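Reading tree rings: notes for week three
Zeeshan Rana, Introduction to Past Climates

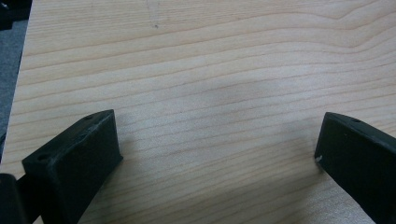

Last week we talked about written records of the weather, and I moaned at length about how patchy they are. This week we get on to trees, which are my favourite part of the whole module (sorry, lake mud). A tree in a cool climate puts on a pale band of wood in spring, when it's growing fast, and a thinner, darker band as growth slows down towards autumn. On a cut stump those bands are rings. Saw the trunk lengthways and the same rings become stripes, like the thin tan lines running along this board with broader, paler wood between them. Where the lines bend into a soft wave, towards the upper right, a straight ruler would give you silly widths, and that's the sort of thing to keep in mind when you choose where to measure.

Why the widths matter
A good year gives a wide ring and a bad year gives a narrow one. What counts as bad depends on where the tree lives! Up near the treeline it's usually a cold summer that does the damage. On a dry slope it's lack of rain. So before you say anything about climate, ask what that tree was short of. I'll be banging on about this all term, and it's the thing people most often leave out of the essay.

Matching one tree to another
Counting back from the bark works nicely for a living tree, but it won't help with a beam from an old barn. For that we use cross-dating. Trees in the same district share the same run of fat and thin years, so you slide one record along the other until the patterns line up. The Votden series, which you'll have in the practical, was built this way from living pines, then barn timbers, then logs out of the bog, and it now goes back 645 years.

Please don't try to match short pieces. With 15 rings you can find a lovely fit nearly anywhere you look, and I've seen people get very attached to the wrong century. I won't accept anything under 40 in the practical - and more is better.

Things that go wrong
Missing rings: in a dreadful year a tree may put on no wood at all on one side. False rings: a dry spell in early summer can leave a dark line halfway through a year, and it looks very convincing until you see that its edge is blurry. Young trees also grow wide rings whatever the weather, so we have to take that trend out first (Magnusson, chapter 11, is good on this, skip the maths if it frightens you).

For next time
Read the Magnusson chapter and bring a sharp pencil and a hand lens. Have a go at plotting the Lonar widths on the graph paper at the back of this handout, with the years along the bottom. We'll compare them with Sostum in the practical, starting with the three narrowest rings.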